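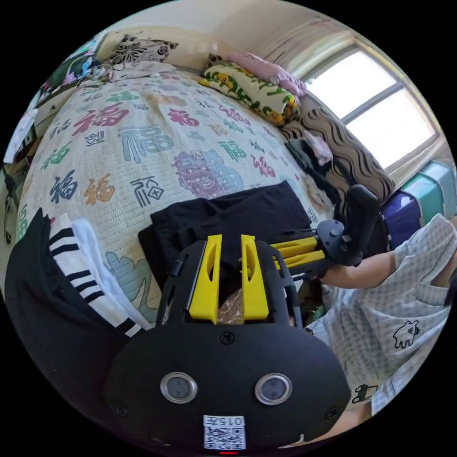
Karimetti says 1,057 examples of bedroom tidying will be enough for its model to learn the job. I have my doubts. One bed, one person and the same few clothes can fill a lot of episodes without teaching much about anyone else's house.
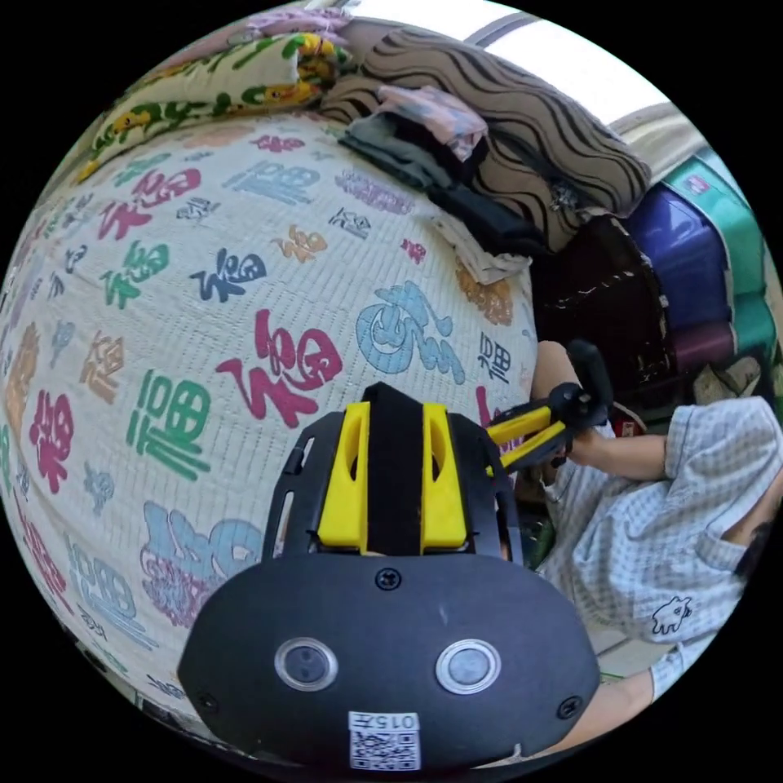 I went through 14 of them in July and marked 3 as real variety. The rest were almost the same fold. Ongart made this promise too, and I'm still waiting for its second bedroom.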